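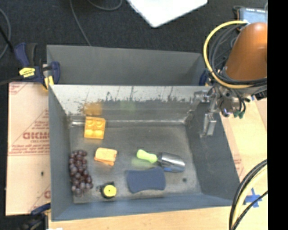
A gray metal bin holding several small items, among them a yellow-orange toy building block.

Union News | Grievances and Arbitration

Arbitrator Restores Full Seniority to Javness Packing Employee

February
By Léonie Guérin, Communications Office

An arbitrator has ordered Javness to restore the full seniority of Sosina Fikre, a packing employee at the company's Voscombe distribution center, and to pay her the wages she lost after she was moved to the bottom of the shift bidding list.

Fikre, a member of Local 778, has worked at Voscombe for 15 years. Last summer she accepted a temporary assignment in the returns department at the request of management. When the assignment ended and she went back to packing, the company recorded her as a new hire in the department. The change cost her the day shift she had held for most of her time at the center and placed her on a rotating schedule with fewer weekly hours.

The union filed a grievance within the 5-day limit set by the contract. Shop steward Thierry Poulain, who prepared the initial filing, gathered bidding sheets from earlier years along with the written notice Fikre had received before the transfer. The notice described the assignment as temporary and made no mention of a loss of standing.

"The language in our agreement is clear," said Poulain. "A member who helps out in another department at the company's request keeps her date of hire and her place on the list. We said so at the first meeting, and we said so at every meeting after that."

Javness denied the grievance at each step. The company argued that the returns department operates under a separate seniority roster and that Fikre had given up her place in packing when she signed the transfer form. Union representative Nadège Le Goff presented the case at arbitration and called three witnesses, including a former supervisor who testified that employees on temporary assignment had always returned to packing with their seniority intact.

In a written decision, the arbitrator found that the form Fikre signed could not override the negotiated agreement. The decision directs the company to correct her record, return her to the day shift at the next schedule change, and pay the difference in wages for the full period — including a shift premium that Javness had contended was not owed.

Fikre said she was grateful to the coworkers who testified on her behalf. "I did what I was asked to do, and then I lost my schedule for it," she said. "I have two children in school and I planned my life around those hours. I am glad to have them back."

The ruling applies to all 85 members of the bargaining unit at Voscombe. The local has asked Javness to review the records of other employees who have accepted temporary assignments under the current agreement, and the parties are scheduled to meet on the matter before the end of the month.

Members who believe their seniority date has been recorded incorrectly should speak with their steward and keep copies of any transfer forms or schedule notices. Grievances must be filed within the time limit stated in the contract — an informal complaint to a supervisor does not stop the clock.

Contact the Local | Privacy Policy | Back to top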